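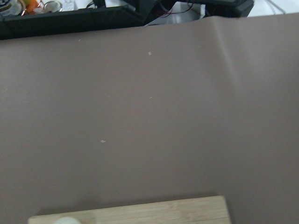

Table cover from the wrist camera, with the crease near the far edge and the white specks.

Jul 19, 2025. Evaluation of the Cleresska two-arm kit, kitchen table, continued.

I write this one a little longer than usual, for the colleagues at Zumadia who will read it before the decision. The question is still the same: do we keep the kit after the trial period, and do we take the Ollell recording software with it or only the arms.

First the table cover. Cleresska recommends a matte cover in one color, and on this point I agree with them. With the shiny one we had in the beginning, the wrist cameras saw the lamps in the table. The new one has no such problem, but it does not want to lie flat at the back. I pressed the crease by hand two times and it came back. The specks I do not worry about for picking. For the segmentation test I do, because the standard threshold of Ollell is set quite low and it marked small dirt as an object in the test of last week. Lleucu Craddock suggests to raise the minimum object size and not to clean so much. I would do both.

Setup time. The manual promises a short calibration. For me it took most of the morning, and a part of this is my own fault: I had the left and the right arm exchanged in the settings file. The software accepted it without any warning. I have written this to the support. They answered politely and the same day, which I want to note in their favor, but they said only that it will be "considered for the October release".

Recording. We have now 341 episodes on the disk from the whole trial. Of these nearly 200 are good enough to keep, in my opinion. The rest I have marked with the reason, in the shared table, column F. The most frequent reason is not the arm itself, it is that the operator starts to move before the recording is running. Ollell has a small delay after the start button and it shows nothing during this delay. One learns to wait, but a new operator will lose the first episodes. 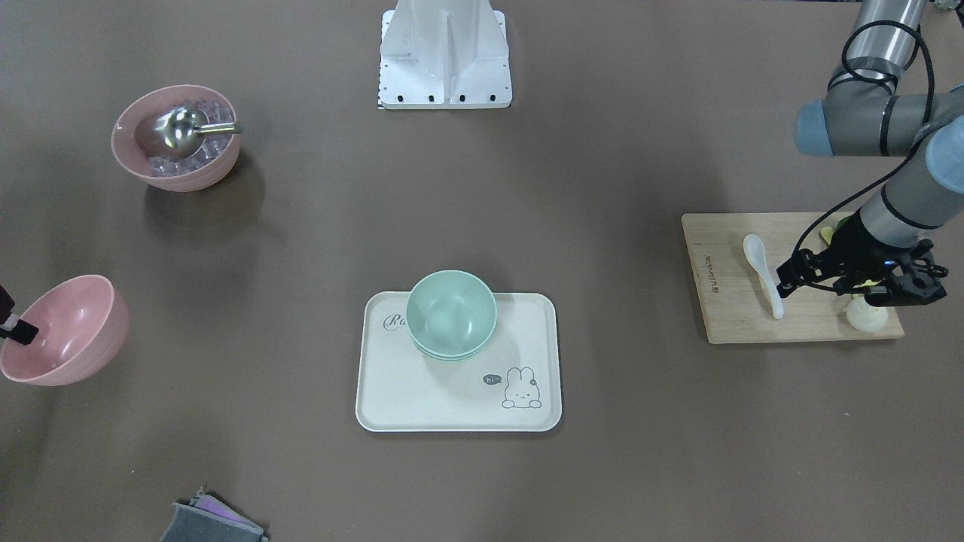

For the kitchen items we follow the Nicholas task list, as agreed. I have changed the order of three tasks, so that the tasks with bowls come together and the operator does not have to think again each time. The bowls are the best part of the kit until now. The grippers take a rim well if one comes from the side and not too fast. From the top it is less sure, and with nested bowls it can happen that two come up together. I do not count this as a fault of the gripper. A person must also look twice.

Spoons are more difficult. A spoon with a flat handle on a board gives the fingers very little to hold, and the force setting has only coarse steps. One step is too weak, the next one pushes on the board and the arm stops with a protective stop. After such a stop it is necessary to confirm on the pendant and then again in the software. I find this correct for safety but the message in the software is not clear. It says "state 1513" and one has to look in the PDF. (It means: external force, please confirm on the pendant first.) I have written it with pencil on the wall beside the door also.

Soft food items: I let the gripper go down with the lowest force only. Please do not change this value without telling me.

Price. The offer is 900 per month for Ollell with support, and the arms are separate. The calculation from Lleucu is in the folder. My feeling is that the support is good but the software is not yet worth this sum. We could record with our own scripts, and she has already a version that reads both arms. It does not yet read the grippers.

Cables. On the outside of the arm the gripper cable makes a loop, and in large movements this loop comes near to the objects. Cleresska sent extra straps and I used them all. It is better. I would still ask them for a shorter cable.
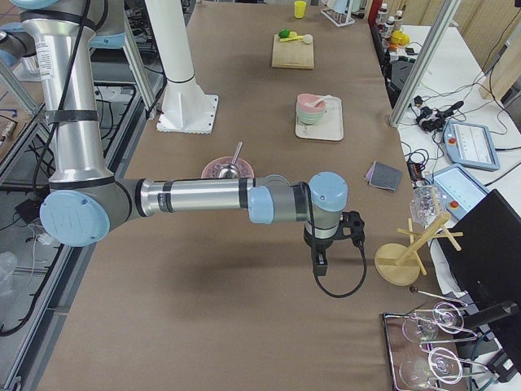 Station from the side: mug tree and glass rack at the right of the table, both pendants on the side table.

Still open for glass: I have no opinion yet. The depth values on clear glass are full of holes, as everybody expects. We should try the wine glasses with the slow program, one person at the pendant all the time.

To do:

- raise the minimum object size, repeat the segmentation test
- ask Cleresska for the shorter cable and for finer force steps
- put the second pendant where the operator can reach it without turning
- back up the disk (the old one is full)
- Lleucu: gripper reading in our script

My present opinion is to keep the arms and to wait with the software. If somebody sees this differently, please write it under this entry with your initials.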